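Guides > Bathroom > Floors and Drainage

Guides Tools Surfaces Archive Contact

2018-06-27
By Ustyna Fedoruk

Drying a Bathroom Floor With a T-Shaped Squeegee

The method applies to smooth stone, tile and stone-patterned floors in rooms with a vanity and a freestanding tub. It does not apply to textured tile, where a rubber edge skips over the low spots.

1. Clear the floor. Mats, stools and soft seating hold water underneath. Lift them out, or shift them to a section that is already dry.

2. Check the blade. Wipe it with a damp cloth and run a finger along the edge. A nick leaves a line of water on every pass.

3. Start at the wall farthest from the door. Set the head flat and pull toward you. Overlap each pass by 2 inches.
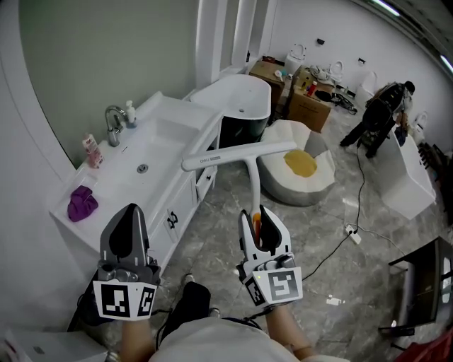

Pledis Home Notes, No. 13, p. 367

A long vanity is worked along its length. Keep the head parallel to the cabinet front and draw the water out into the open floor before collecting it. A wide head, like the one on the white deli squeegee, needs fewer passes but will not turn in the gap between a tub and a wall. Use a folded cloth there.

4. Collect the water. If the room has a floor drain, finish all passes toward it. If not, pull the water to one spot and take it up with a microfiber towel.

Rinse the head and hang the squeegee with the blade clear of the wall. Do not stand it on its edge, as the rubber takes a set.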